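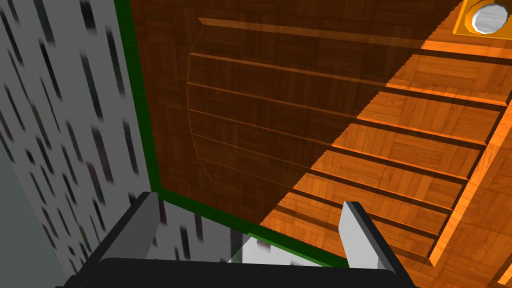
Progress report to the Kidska Guarantee Fund
Small business credit line, Nurnska district
Prepared by Fitriani Halim, Rillov Savings Cooperative

Since our last report in March we approved 16 loans under the guarantee. All are for working capital, and the largest is for 3000 euros. The money was paid to the borrowers within the term we agreed with you.

Four borrowers are now late with one payment. Felicidad Yap from our credit team has spoken with each of them. Three have accepted a new schedule, and the last one asked for more time to bring her tax papers. We do not make a claim on the guarantee at this moment.

The move of the loan accounts to the Fikre system is slower than we planned. Old interest records must be checked by hand, and for this reason the table of reserves will come to you separately.

We would like to ask one question. If a borrower pays back early, can we use the free part of the guarantee for a new loan in the same period? The agreement is not clear on this point, and two applications are waiting for your answer.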